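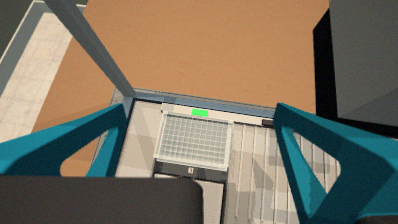 Unpacking in a new country is a kitchen job first and everything else second, at least that's how it went for me when I moved from Gikthorpe to Oron. You're hungry, you're jet-lagged, and the can opener is in a box with your winter hats. So my first tip is colored tape, and please pick colors that really fight with each other! I used brown on brown cardboard the first time (I know, I know). What you want is something like the teal of those gripper fingers over the orange-brown surface, a pair you can tell apart when you're half asleep. One color for "open tonight," the other for "whenever."

In the open-tonight box I put a pot, a sharp knife wrapped in a dish towel, two bowls, two spoons, salt, a sponge and the tea. The rest can wait a week. Mine waited closer to a month, and I got very good at soup.

Next thing: find out what the tap water does before you blame your cooking. In Oron the water is hard, and my kettle grew a white crust so fast I thought I'd bought a bad one. My neighbors all keep a jar of citric acid by the sink. A spoonful in a full kettle, boil it, let it sit while you do something else, then rinse it well and boil it once more with plain water. Vinegar does the job too but your whole apartment will smell like pickles.

Labels! I stuck little translated labels on everything for the first few months. Washing machine dial, oven knobs, the trash bins. Masking tape and a pencil, because you'll get some of them wrong and want to fix them. I had "rinse" and "spin" mixed up until July and went around in rather damp shirts.
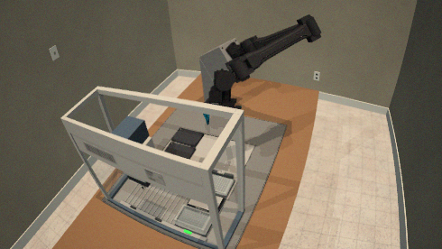 The other thing I'd do on day one is walk through every room with a notepad and write down where the outlets are and what shape they are. Then check the small print on whatever you brought along. My hair dryer says 2000 watts on the handle, and the travel adapter I'd packed was nowhere near up to that. An adapter only changes the shape of the plug, too, so if the voltage is different, leave the dryer in the suitcase and buy one locally. Phone and laptop chargers are mostly happy anywhere, but read them anyway.

For shopping, go to the market in Heo if you're out this way, and go before 9 in the morning. The herbs are better and people have time to tell you what to do with them! I take a cloth bag for the greens and wet it a bit in summer. Back home I stand the parsley in a glass of water in the fridge door, and it lasts so much longer than it does in the plastic.

And if a recipe from home keeps flopping, try the local flour in a local recipe first. I threw out a lot of sad pancakes before I did that. The next batch of tips will be from Relico, where I'm told the ovens only heat from the bottom, so I'm packing my heavy baking sheet.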